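Water play at the centre of the nursery day

Published 22 April 2026

Adside Nursery School has made water play part of its weekly programme for children aged three and four. The nursery's deputy head spoke to the Rinport Early Years Bulletin about how the activity is set up, what it teaches and what other settings may wish to consider before introducing it.

The nursery first offered water play in July, when the weather allowed the children to work outdoors. It has since moved inside, to a plain table in the larger of its 2 rooms. "We had assumed that it was a summer activity," the deputy head said. "Parents told us their children were asking for it in the autumn, and we could see no good reason to stop."

The equipment is modest. A rectangular blue tub serves as the pond, with toy fish, a few sea creatures, small buckets and a hand net. The nursery bought its first set through Hakeck, a local supplier, and has added to it from its general toy budget. In the deputy head's view, the net is the piece that holds the children's attention longest. "A child who will not sit with a pencil for a minute will spend 10 minutes trying to get an octopus into a net," she said. "The handle is thin, so the grip has to be quite exact. It is the same work for the hand."

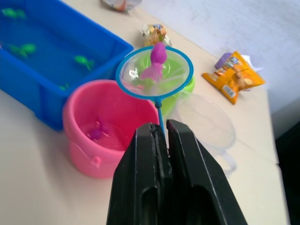

Sorting, counting and taking turns

Sessions are limited to 6 children, with one member of staff at the table throughout. The children are given a short task at the start and are then left to continue as they wish. The most common task is sorting by colour, with the green fish going to the green bucket and the pink fish to the pink one. Some children prefer to sort by size or by kind, and staff are asked to follow the child's own rule where there is one.

"We had a boy who put every fish in the same bucket and told us that they were a family," the deputy head said. "He was perfectly clear about it. The member of staff wrote down what he said and left the fish where they were."

Number work is introduced through the same materials. Children may be asked to find one more fish, or to say which bucket holds fewer.

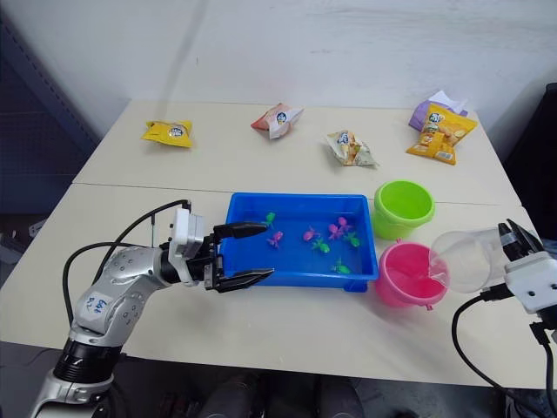
The deputy head stressed that no child is tested at the table. Observations are written up afterwards and shared with families at the end of each term, together with suggestions for similar play at home in a washing-up bowl or the bath.

Asked about cost, she said that the nursery had spent around £1000 on its indoor water area, most of it on flooring and on aprons. The toys themselves had been a small part of the total. Replacement nets are ordered from Krajewska, whose catalogue the nursery also uses for sand equipment.

On safety, the nursery's rules are brief. Water is kept shallow, the tub is emptied at the end of every session and the toys are dried before they are put away. Children are never left alone at the table. "Floors are the main concern," she said. "We keep a mop within reach, and the children are very willing to use it."

The nursery intends to open its water sessions to visiting staff from other settings in July. Enquiries should be made to the school office.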